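Letulska Robotics Club - Bin Picking Cell
Set-up guide, section 4: Bins, clamp and first pick

Read section 3 first (power up and e-stop check). If you havent done the e-stop check, go back and do it. No exceptions, not even for Benito.

Who can do this: anyone signed off on the pendant by Leen Khalaf or Rodrigo Manzano. New members watch one full run before touching anything. Two people minimum, one on the pendant, one on the bins.

4.1 Before you start

Arm parked in HOME. Drives off. Pendant hung up where both of you can see it.
Sleeves rolled, lanyards off, long hair tied.
Phones away from the table.

4.2 Placing the bins

1. Put the work bin on the table. Long side facing you.
2. Put the second bin directly behind it, rims touching. No gap or the place positions will be out.
3. Fit the bar clamp at the left rear corner. Hand tight, then a bit more. Don't crush the rim.
4. Push the work bin from each side. If it shifts at all, redo step 3.
5. Check nothing is sitting on the rim between the bins. Tape scraps, paper, screws, all of it off.

NOTE: if the clamp has been moved, even a little, you must redo the bin corners (section 5). The old corners will load without any warning and you will get a gripper in the wall.

4.3 Cables

1. Walk round the cell once. Loose cables on the carpet go back behind the stand.
2. Look at the bundle on the arm. It should curve over the wrist with some slack in it. Tight = stop and tell Rodrigo.
3. Jog the wrist slowly both ways at 9 percent. Watch the bundle the whole time.
4. Any cable tie that has snapped gets replaced now, not after.

CAUTION: never pull on the hose to free it. Jog the arm back the way it came.

4.4 Loading objects

1. Take objects from the Viltico box only. Nothing from home, nothing with batteries.
2. Mix of shapes. At least one long thing, one round thing, one lumpy thing.
3. Drop them in from low down, dont arrange them. The contest bins won't be arranged either.
4. Keep long handled things flat on the floor of the bin for a first run. Propped up against a wall is for later.

4.5 First pick

1. Clear the table. Bin person steps back behind the tape.
2. Say "drives on" out loud. Wait for the answer.
3. Load program BATUM_PICK. Mode T1, speed 9 percent.
4. Step through to the approach point. Stop there and look at the fingers from the side as well as from the top.
5. Line up on the middle of the object. On long ones aim near the balance point, or it swings when it lifts.

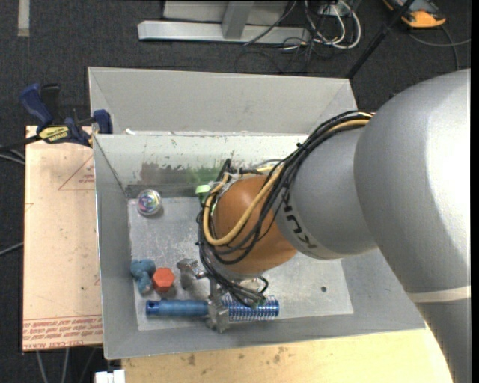 6. Step down till the fingers are either side of the object. The fingertips must not touch the bin floor. If you hear scraping, stop, go up, lower the speed, raise the pick height.
7. Close gripper. Lift straight up before any sideways move.
8. Place in the second bin. Open. Back to HOME.
9. Write the result in the log, misses too. We are at 1,087 picks and Adoración wants every one of them in there.

NOTE: clear round objects often dont get detected. Known problem, Ezequiel is working on it. Log it as MISS-V and carry on, don't fiddle with the lighting.

4.6 If it goes wrong

Error 43 on the pendant: gripper timeout. Open by hand from the I/O page, then retry once.
Object slips twice: take it out and try another.
Arm stops near the wall: do not reach in. Drives off first, then look.

Next: section 5, teaching the bin corners.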